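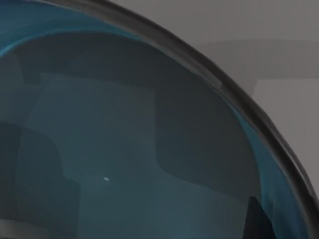 Rendu issu du simulateur : vue très rapprochée d'un objet transparent à bord sombre. Image Iltix.

Préhension d'objets transparents : Iltix compare deux caméras de poignet en simulation

L'équipe de perception d'Iltix a publié en novembre les résultats d'un essai comparatif portant sur deux modèles de caméra de poignet, évalués en simulation avec un bras six axes et une pince parallèle. La tâche consistait à saisir par le bord un récipient transparent teinté, puis à le déposer sur un plan gris uniforme.

Chaque configuration a été soumise à 500 essais, avec un éclairage et une pose initiale tirés au hasard. La caméra stéréo, associée au contrôleur Wakby, obtient 87 % de saisies réussies. La caméra monoculaire, utilisée avec le même contrôleur et la même pince, perd 21 points.

L'écart se creuse dans la phase finale d'approche. À très courte distance, le bord de l'objet occupe une grande partie du champ et l'arrière-plan se réduit à des aplats flous. L'estimation de profondeur monoculaire confond alors la paroi avec les masses sombres visibles au travers ou en reflet. « Le contour reste exploitable, l'intérieur ne l'est pas », résume Tiina Lahtinen, responsable des essais. La version actuelle du contrôleur pondère donc davantage les pixels du bord lorsque la distance estimée passe sous un seuil fixe.

Paavo Saarinen, chargé du moteur de rendu, précise que la réfraction est calculée avec un indice constant et que les rayures de surface ne sont pas modélisées. Les scènes et les journaux d'essai sont disponibles sur demande.

Une campagne sur banc réel, avec la même pince, est prévue dans l'atelier de Stukholm.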